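Can a Machine Clear the Table Yet?
Final report, Home and Workplace Automation module

2025-12-26

1. Background

Our module asked each pair of students to pick a chore and find out how far machines have come with it. We picked clearing and resetting a table. It sounds like one job, but it breaks down into a lot of small ones: lift a cup, move a glass without spilling, put a thin thing back in a narrow slot, wipe around whatever is left.

Dishwashers and floor sweepers have been in homes for a long time. They work well because the job was changed to suit the machine. Plates go in racks, and floors are flat. Table clearing has no rack until a person fills one, and that loading step is the part we wanted to look at.

2. What we did

We read product pages and manuals, visited a cafe supply showroom, and ran a short survey at the Mạc canteen in June. The canteen clears 588 trays on a normal day, all by hand. We received 39 survey answers from staff and regular customers.

We also planned a task list called Beludine. It has four levels:

Level 1. Pick up an empty paper cup and set it down somewhere else.
Level 2. Move an open glass with liquid in it.
Level 3. Take a tube out of a rack and put it back in the same hole.
Level 4. Do all of the above with the items in new places.

Each level gets a time limit of 60 seconds per item, except level 4, which gets 300 seconds for the whole table.

3. Why paper cups and glass

The canteen manager told us that cups and glasses cause the most trouble. A paper cup dents if it is held too hard. A glass slips if it is held too softly - and it may be full. Clear items are also hard for cameras to pick out, especially against a pale surface.

We added tubes and racks to cover the shop-floor side of the question. Small workshops and labs sort parts like these all day, and the holes leave little room for error.

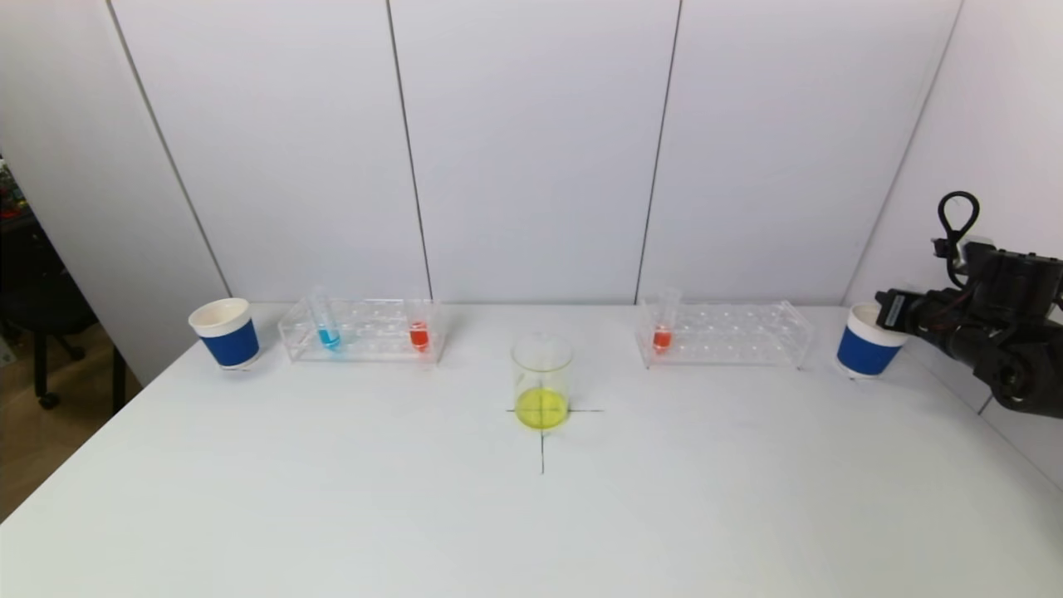

Bảo Đào
Student, report author (task list and layout)

For the layout we used a white table with a black cross marked on it, and the beaker of yellow liquid stands on the cross. The clear racks are on either side, with blue and red-orange liquid in the tubes. The two paper cups have a dark blue band.

4. What we found

Most machines sold for kitchens still do one fixed job. Of the makers we wrote to, Ondex and Flestar replied. Both said their arms can repeat a move well when the items start in known places, and both were careful about open liquids. Neither would quote a price for home use.

Survey answers were mixed. Canteen staff wanted help with carrying more than with picking up. Customers worried about spills.

5. Limits and next steps

The report covers levels 1 to 4 as a plan only and gives no scores. Hậu Hồ is writing the scoring sheet, including how to mark a partial spill. On what we have read and heard so far, we would not expect a canteen to hand over table clearing soon, though moving full trays along a fixed route looks possible now.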